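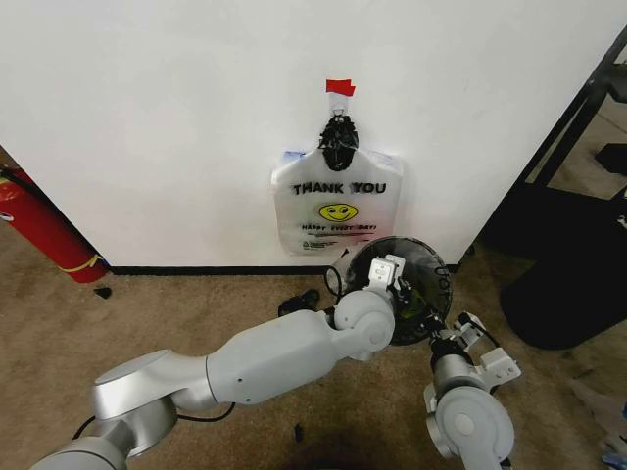
4.2 Where the carrier bags go

I started this study thinking people threw their carrier bags away, and I was wrong within a week. Of the 50 households Yufang Fan and I visited in Grenstead, 40 kept used bags somewhere in the home, and most could tell me where without looking up. Under the sink is the classic (my mum's too). But plenty of bags end up on a wall hook, like the white one in Figure 3, with its THANK YOU, its yellow smiley and its HAPPY EVERY DAY!, and I think the hook changes how a bag gets treated. A hung bag gets a job. It holds post, or onions, or other bags, and people talk about it as if it were furniture.

Figure 3. White plastic shopping bag on a small wall hook.

We also asked what made someone pick one bag over another. Thickness came up first, then handles, and then, to my delight, the printing! One woman told us she saves the cheerful ones for giving food to neighbours and uses the plain ones for the bin. Jinlong Su found much the same in his diary entries (3,232 of them, bless him), though his students reused bags faster and cared less about looks. I come back to that split in Section 5.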